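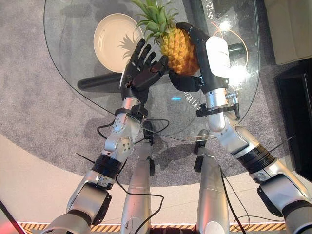

Pineapple over the glass table, two black robotic hands.

I have wanted to write about pumped storage for ages, and last Thursday I finally got to go inside one of the stations, so you are getting the whole thing in one go. Get a coffee.

The place is called Kurkirness. If you drive up the valley road you'll see almost nothing of it: a fence, a low gray building with a green roof, a parking lot, and a lake that looks like any other lake. Everything good is inside the hill. There is a second lake on top, which you can't see from the road at all, and between the two there is a drop of 1,229 feet. At night, or whenever there is more power on the grid than people want, the station pumps water up. When everybody comes home and turns the stove on, it lets the water down again through the same machines. That's it! That's the whole idea, and I could talk about it until my family leaves the room (they have).

My guide was Nataša Zupan, who has been a shift engineer there long enough to have trained most of the people we ran into. She handed me a hard hat and ear defenders and a little radio tag, and we went down the access tunnel in a van. The tunnel slopes more than I was ready for. It goes on and on, with lamps along one side and water trickling in a gutter on the other, and then it bends and the rock opens up and you are standing in a machine hall the size of a cathedral. I said a word I won't type here. Nataša said most visitors say that one.

There are four units. Each one is a pump and a turbine in the same casing, and which one it is depends on which way the shaft turns. I knew this from books, but it's different when you are leaning on a railing and someone points at the floor and says, that one is pumping right now, and you can feel it in your shins. Unit 3 was pumping. Unit 1 was in what they call spinning in air, where the water has been pushed down out of the runner with compressed air and the machine just turns, in step with the grid, doing no work. When the call comes they let the water back in and it takes up load in a matter of seconds. From a full stop it takes longer, a bit over a minute and a half.

I asked how often they switch, expecting to hear once or twice a day. It used to be like that. Pump all night, generate at breakfast and again at supper. Nataša told me that last year the station made 1,062 changes of mode on Unit 2 alone, and the pattern has gone completely ragged. There is so much solar now that they pump at lunchtime on bright days. On windy nights they pump. On a gray calm Tuesday they might generate from dawn on and watch the top lake go down like a bathtub. She has a graph of the upper lake level from her first year, a lovely even sawtooth, taped up next to one from this July, which looks like somebody fell asleep on the pen.

All that switching is hard on the equipment, and this was the part of the visit I hadn't read up on. Every start heats the windings and every stop cools them. The main inlet valves, each of them as big as a garden shed, were designed for a certain number of openings and are getting through them much faster than planned. Stojan Radonjić runs the mechanical crew, and he walked me around a valve seal that had come out the week before. It looked perfectly fine to me. He ran his thumbnail along it and found a groove, then made me do it, and I still couldn't feel anything. He's been doing this a long time.

The seals come from an outfit called Vlachou and have to be ordered months ahead, so there's a whole room of spares now. I was told the room used to be the table tennis room. There are feelings about this.

Then the control room, which I'd been looking forward to the most. It's smaller than you would think. Two desks, one big wall display, a kettle. The old panel is still on the back wall with its brass-rimmed dials, and about half of them are still live, because Dušan Vukčević (on shift that day) likes to have something to look at that doesn't need a password. Trading is done somewhere else. A company called Justeo handles the market side, works out from the forecasts when it's worth pumping, and sends a schedule, and the schedule then changes all day long. While I was standing there it changed twice. The second time, Unit 1 went from spinning in air to generating, and the whole room did nothing! Dušan read a number out loud, wrote it down and went back to his sandwich. I was grinning like a kid.

A few things people asked me to find out:

Does it lose energy? Yes, every time. You get back a bit more than three quarters of what you put in. Friction in the pipes, heat in the machines, all of that. It's still a very good deal if the power going in would otherwise have had nowhere to go.

How long can it run? Flat out, with the top lake full, six hours. Then you have to wait for the chance to fill it again. It isn't going to carry anyone through a cold still week in winter, and Nataša was very straight with me about that. What it's good at is the evening, and the sudden hole when something big trips somewhere else.

Do fish get sucked up? There are screens. Some small ones get through anyway and there is apparently a healthy population of perch in the top lake, which was dug out of bare moor and never stocked by anybody.

Can it start without the grid? It can, and they test it. There's a diesel set that gets the auxiliaries going, then one unit comes up on its own, then the station can feed the line and help wake up everyone else. I'd pay real money to watch that test.

We finished at the top lake. You go up by the service road, 10 minutes in low gear, and there is a wind up there that takes your hat off. The water was low and there was a wide band of wet stone all the way around. Nataša pointed out the intake tower and, far off to the east, the line of pylons going toward Stillutgate, where the switching station is. The line is rated at 400 kilovolts and it hums when there's mist. There wasn't any mist, so I'll have to take her word for it.

There's talk of a second scheme in the next valley. Nikola Tomić, who worked on the ground survey, told me the rock is better there than at Kurkirness, but the road is worse and so far no one wants to pay for the road. The old survey pegs are still in, with faded orange tape on them.

If you want to go yourself, they run small group tours on the first Saturday of the month from spring to fall. You need closed shoes and you need to be OK with tunnels. Gwilym Craddock does the bookings and answers email fast – tell him you want to see the machine hall while something is pumping, and he'll look at the schedule and do his best. Bring a sweater, too. It's warm next to the units and freezing everywhere else.

Next post will be the transformer yard, as I took eleven pages of notes on it and only used one line.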